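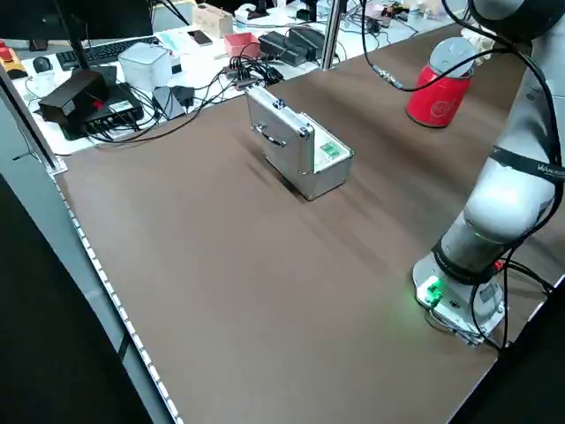 Horgan in no hurry to hang up his boots as Roltham eye second spot

24 September 2001

Eamon Horgan has told anyone who will listen at Roltham that he feels fitter now than he did in his twenties, and on the evidence of the last few weeks it would be a brave person who argued with him. The veteran striker scored twice in the 3-1 home win over Tully, his first goals since coming back to the club in March, and he left the field to the kind of noise that the old ground at Davia Road has not heard in a good many seasons.

There were 3,543 in to see it, the best gate of the season so far, and a fair number of them stayed behind in the drizzle to clap the players down the tunnel. Horgan was the last one in. He had stopped to sign a scarf, then a program, then what looked like somebody's lunch bag, and by the time he reached the dressing room the kettle had already been emptied.

"I've had worse afternoons," he said, still in his socks and with an ice pack strapped to one knee. "You come back to a place and you worry that people will remember you as better than you were. So to get a couple in front of the home end, well, I'll sleep tonight. I'll sleep very well, once the knee lets me."

The first goal was the sort of thing he used to do for fun in his earlier spell here. Eoin Ó Súilleabháin won the ball near the halfway line, carried it a long way with nobody in a green shirt much interested in stopping him, and slid it through for Horgan to tuck in at the near post. That was after 16 minutes, and Roltham could have had another before the break if Ó Súilleabháin's own effort had dipped a little sooner. It clipped the top of the bar and went into the allotments, where one of the ball boys spent quite a while looking for it among the leeks.

Tully were much better after halftime, and it would be unkind to leave that out. They leveled with a header from a corner that the Roltham defense watched as though it were happening to somebody else, and for ten minutes or so the home side could barely get out of their own half. Morag Chisholm, the Roltham manager, took off a midfielder and sent on young Panier, who is still only a teenager and who runs at people as if he has a bus to catch. The game changed with his first touch, really. He went past two men on the left and was tripped in the box, and Horgan sent the penalty low to the goalkeeper's right with hardly a run-up at all.

The third, in stoppage time, belonged to Ó Súilleabháin, and it was no more than he deserved for the amount of ground he had covered. He had cramp in both legs by then and celebrated by lying down.

Chisholm was pleased, though she is a manager who tends to be pleased and cross in the same breath. "I loved the last half hour and I didn't care at all for the twenty minutes before it," she said. "We've talked and talked about corners. We'll talk about them again, and then we'll go outside and do them until it gets dark. But you look at what Eamon gives us and you can forgive a lot. He's in before everybody. He's got the lads stretching properly. He's got young Panier eating breakfast, and I'd given up on that one."

It was Horgan's 249th league appearance for Roltham across his two spells, and the talk on the terraces has naturally turned to whether he will reach 250 and then keep going into another season. His contract runs out in the summer. Chisholm said she would sit down with him when the time was right and that there was no rush on either side, and Horgan himself only laughed when the subject came up and said he would have to ask his wife, who had been promised a garden.

Maeve Fahy, who looks after the players' fitness, was a bit more careful. She would like to see him rested for the midweek cup tie, and she made the point kindly but firmly that the knee which was packed in ice is the same one that kept him out for most of last winter. "He'll tell you he's grand. He told me he was grand when he couldn't get down the stairs," she said. "We have a long way to go and I'd like him on his feet at the end of it."

The win lifts Roltham to third, level on points with the side above them and behind only on goal difference, which is a happier view of the table than most supporters expected after the two defeats that opened the season. Tully stay in the bottom four, although they will surely climb if they play as they did in that spell after the break. Their manager, Dayana Valderrama, thought the penalty was soft and said so, but she shook hands with everybody and had a generous word for the man who scored it.

"I watched him from the stand when I was just starting out in coaching," she said. "I came here today and told my center halves not to give him a yard, and they gave him a yard. What can you do? He still only needs the one."

Roltham are at home again in the cup, with the turnstiles opening an hour before kickoff. The club says anyone holding a stub from the Tully match can get into the cup tie for half price, and that the tea hut behind the home end, shut for the first few games while the roof was being mended, will be open as usual. The supporters' bus for the next away league game still has seats, and names should be left at the club office by the end of the week.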